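Share 66 | Comments 0

PRESS RELEASE
February 1, 2021

Granisstead opens suture practice room, pads and thread included

GRANISSTEAD. The Brandetti suture practice room is open for bookings from today. Small room, good light, dark surround so you look at the pad and nothing else. Each session runs on soft tissue pads from Raudsepp, domed, pale pink, with a slit to close. Black thread throughout. It shows up well against the pink. 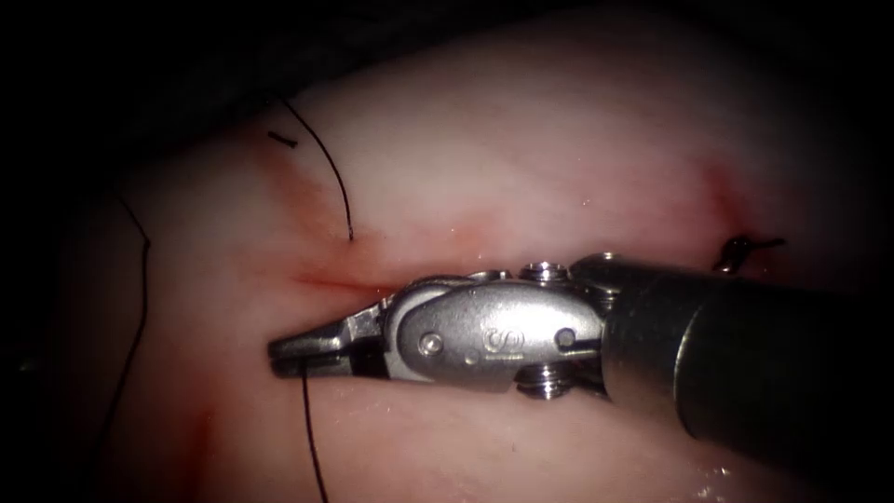
First stock is 500 pads and 1000 lengths of thread, enough to last untill August by our count. Bookings so far: 114. Most asked for the basic closing course, then knots. Both courses use the same pad, so people can stay on and do the second one straight after.

Thread ends get a session of there own. Leave them long, they tangle. Cut too short, the knot can slip. Trainees practice both and compare.

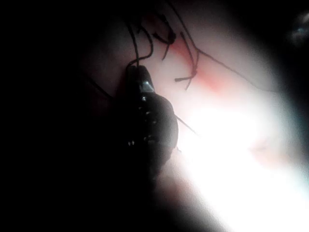

Dark, thread-like strands over the pale surface.

Knot tying is the longer course. Wraps around the needle driver, tail through, lay it flat, next throw the other way. Slow at first. The thread likes to hang down across the work and has to be kept clear of the slit.
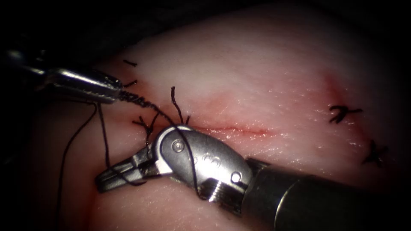 Pads are kept moist for the whole session and swapped when the edges of the slit start to tear. Used ones go back to Raudsepp. Course notes and the booking form are on Wikisitz, under Granisstead. Group bookings by phone please, the form only takes one name at a time.

ENDS

Share 66 | Print | Leave a comment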